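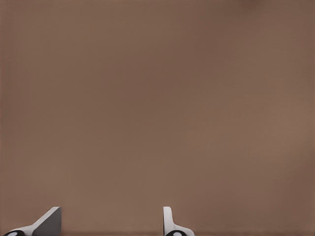
Someone at Trendton wrote back overnight that a policy which does fine with nothing but brown in its wrist view can't be using the wrist view, and we should stop paying for the encoder. Fair point, and I don't have a good answer yet. But "does fine" is carrying a lot there. It does fine on the log summary. Nobody has looked at what it does per phase. So that's today.

3 January 2020, sim bench, Conesel reach task

Back after the break, machine was still up, queue had finished. 400 rollouts in the folder, all there, none corrupted (checked the sizes first this time).

Question for the run: how much does the wrist camera matter before there is anything in it to see? Long stretches of approach where the view is plain brown plus the two finger tips along the bottom, fingers open. No object, no marks, no edge to lock on to. If the policy is steady through those stretches, it's getting its direction from somewhere else: joint state, or the overhead view, or it just memorized an average path. Last one is what worries me.

Setup, so I don't have to dig for it again:
- 8 seeds, same checkpoint
- wrist + overhead + joint state in
- action chunks of 6 steps, no smoothing between chunks
- three conditions: normal / wrist frozen at first frame / wrist swapped for a flat color fill
- success = object lifted and held to the end of the episode, same check as July

The flat fill was matched by eye to the mean color of the surface. Not ideal. The real render isn't flat, it goes a bit darker and cooler up in the right corner and there's very faint vertical streaking through the middle. I'd been calling these frames "empty" in the code and that's wrong, there is a gradient in there and a conv net will happily eat a gradient. Renamed the flag to no_object. Old logs still say empty, don't get confused.

10:40 first pass through the numbers. Frozen wrist: approach looks the same as normal to my eye, paths lie on top of each other. Then falls apart near the end, which is what you'd expect. Closes early or closes on air. Flat fill: approach is NOT the same. Drifts left, slow, on most seeds. Did not expect that one to be worse than frozen.

Two ideas:
a) fill wipes out the fingers too. In the frozen frames the finger tips are still there at the bottom. In the fill they're gone. Policy has never once seen a wrist image without fingers in it, so that's way outside training.
b) the shading does tell it something about where the arm is.

(a) is cheap to test so do that first. Mask out the fingers, fill only the brown, paste fingers back on top.

11:30 mask is fiddly. Left finger is the sloped one with the gray inner face, right one is narrow and upright with the flare at the base, so can't just mirror one mask for both. Tried it, got a white fringe on the right. Also the black round bits at the bottom corners of the fingers with the white dot in the middle need to be in the mask or you get half circles floating. Did the two by hand in the end. Only valid while the gripper is open, once it starts closing the mask is wrong. Fine for approach, cut everything after the first close command.

Also there's a thin darker band right along the bottom behind the fingers. Left it out of the fill, kept it as rendered. Write that down somewhere better than here.

12:15 launched the fingers-kept run, same seeds. Lunch.

13:50 back. Most of the drift is gone. Not all of it. 6 of the 8 seeds now track normal through the whole approach, the other two still slide left late. So (a) explains the bulk and there may be a bit of (b) left over. Or those two seeds are just bad seeds. Should look at the overhead view for both before saying anything.

What this does to the Trendton point: the policy barely needs the wrist view during approach, agreed. It does need it to look like a wrist view. Different thing from not using it. And at the grasp it clearly uses it, frozen condition shows that plain enough. So dropping the encoder is not the conclusion, but gating it might be. Rajput config already has a gate on the overhead branch, could copy that over and put it on wrist.

Things I'm not happy with:

The mean path thing isn't ruled out. Frozen wrist + steady approach is exactly what a memorized path would look like. Need to move the start pose out of the training box and see if it still heads for the object. Should of done that before any of the camera stuff.

Lighting is fixed in every episode. If shading is a cue it's a cue that dies the minute anyone moves a lamp. Randomize the light position and rerun normal, see if approach gets shaky. If yes, (b) is real.

Success number in the summary hides all of this. A run can wander all over during approach and still count. Want a second number, path length over straight line, start of episode to first close. Wrote a quick version, it's in the scratch folder, hasnt been checked against anything.

15:20 tried the ratio on the July checkpoint for comparison. Came out lower than 1 for a few episodes, which can't be. Units? One side is in the base frame and the other in the tool frame I think. Fixed, all above 1 now. July checkpoint wanders more than the current one in approach even though the two were close on success. So the metric is seeing something the success rate doesn't.

16:05 Skatico viewer crashes if you load more than 6 episodes side by side. Knew this already, forgot over the break, lost the layout. Save layout BEFORE adding the next one.

Overhead check on the two bad seeds: object starts far right in both. Training set is thin on that side. So could be the left slide is just pull toward the middle of the data and nothing to do with the wrist image at all. But then normal should slide too and it doesnt. Leaving it open.

Queue for the weekend:
1. start pose outside the box, normal wrist only
2. random light, normal + frozen
3. fingers-kept fill again, new seeds, more far-right starts
4. gated wrist branch, short train, just to see that it runs

Disk is getting tight, 1 and 2 save video, 3 and 4 numbers only. Reply to Trendton once 1 is back, not before. Masks are in the shared folder under wrist_open, don't use them on closed-gripper frames.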